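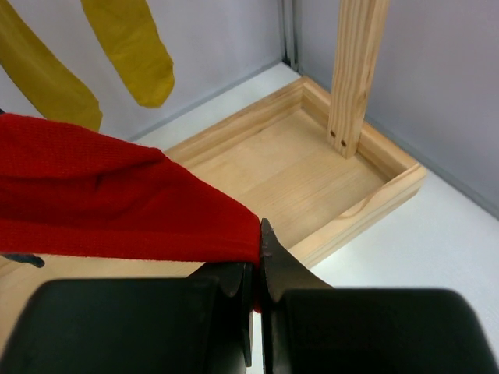 Clothing sort moves to larger room at Flokthorpe hall

Households in Flokthorpe can drop off winter knits and other clean clothing at the community hall until the end of May, after the clothing exchange moved out of the front office and into the larger room at the back.

The exchange is run by Juntunen, the neighbourhood reuse group that also operates the tool library on Clikell Road. It says the front office had become too small for sorting and that bags were being stacked in the hallway on drop-off mornings. The back room has 40 square metres of floor space, its own sink and a door that opens onto the parking lot.

Sorting is done on white-topped tables. Pieces are gone through by colour and by type of cloth, with shallow pine trays for smaller items. Red and mustard yellow have been common colours among the knits this year, along with the usual greys and blues.

Each piece is unfolded and checked at the seams, cuffs and neckline before it is put out. Items with a small hole or a missing button go to the mending shelf. Anything with a broken zipper is set aside separately, as zippers are replaced only once a month. Clothing that can't be mended is cut up for cleaning cloths, which go to the tool library and to the hall's own kitchen.

The group took in 95 bags during the last drop-off period, nearly all of them from within the town. Sweaters, scarves and children's clothing made up most of what was given out again. Coats were the hardest to keep on the racks, and the group is asking in particular for adult coats in larger sizes. It has enough baby blankets for now and would prefer that people hold onto those until fall.

Clothing should be washed and fully dry when it is brought in. Donors are asked to use bags that can be tied shut and to keep shoes out of bags with clothing. Shoes are accepted in pairs, tied or clipped together. The exchange does not take pillows, duvets, carpets, swimwear or used socks. Bed sheets and towels are accepted if they are clean, and those that are too worn for a household are passed on to the animal shelter in Jaklow.

Wool is being handled separately this year. Moths were found in one bag last autumn, and several sweaters had to be thrown out. Woollen items are now sealed in plastic and kept in the freezer in the hall basement before they are sorted, so they take longer to reach the racks. People who know a piece is wool are asked to bag it on its own and write that on the outside. A marker and labels are kept by the door.

The drop-off door is open in the mornings from 9 a.m. to noon, except when the hall is booked for an event. Bookings are posted on the board beside the main entrance. Bags should not be left outside when the door is closed. Several were soaked through in April and could not be used.

Anyone can take clothing from the exchange, whether or not they have donated, and no registration is needed. The racks are in the same room and are open during drop-off hours. There is a limit of 7 items per person on each visit, not counting children's clothing. A change area with a curtain and a mirror has been set up in the corner near the sink.

The move has also made space for the mending sessions, which were held at the tool library until this spring. The next ones are planned for the last two weeks of May, starting at 2 p.m. Darning needles, yarn and two sewing machines are provided. People working on a knit with a particular colour are encouraged to bring matching yarn if they have it, as the hall's supply is mostly black, navy and cream. Knitting and crochet needles left over from last year's craft sale will be available to borrow.

Parking is at the rear of the building. The ramp at the back door is in use again after repairs to the railing, and carts can be borrowed for heavy loads. The bus from Jaklow stops across from the hall.

After the drop-off period ends, the racks will stay open for the first half of June. Summer clothing will be taken from then on, and anything left from the winter sort will be boxed and stored at Clikell Road until October.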